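Sorting the Small Stuff: Final Report
Montserrat Serrano
Home Organization Project, Pearce Hall

Why I picked this

I own a ridiculous number of little things! Tape, cords, hair ties, tubes of this and that, and they all used to live in one drawer that barely opened. My project asked a simple question: if small items go into clear bins, do I find them faster than in a drawer?

What I did

I did all the sorting on my bed, because it's the biggest flat surface I have (a cloth over the blanket keeps tiny things from sinking into the plush). For 2 weeks I timed myself looking for items in the drawer, then did the same with the bins. In all I logged 359 searches, which my roommate thinks is hilarious.

What I found

The bins won, and I was so happy to see it in the numbers. My typical search dropped by 8 seconds. Cords improved the most, but only once I folded them up first. Loose cords still grabbed everything near them, clear walls or no clear walls. Rolls of tape were easy from the start.

What was harder

Long, thin things lie at odd angles and hide whatever is under them. I want to try dividers in July, and maybe a shallower bin for anything tube-shaped. I'd also love to get the rest of the hall timing their own drawers!

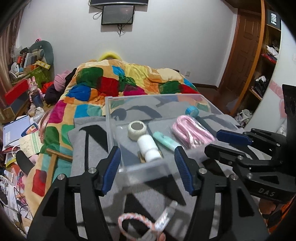 Figure 1. Clear bin with tape, a white bottle and a folded pink cord.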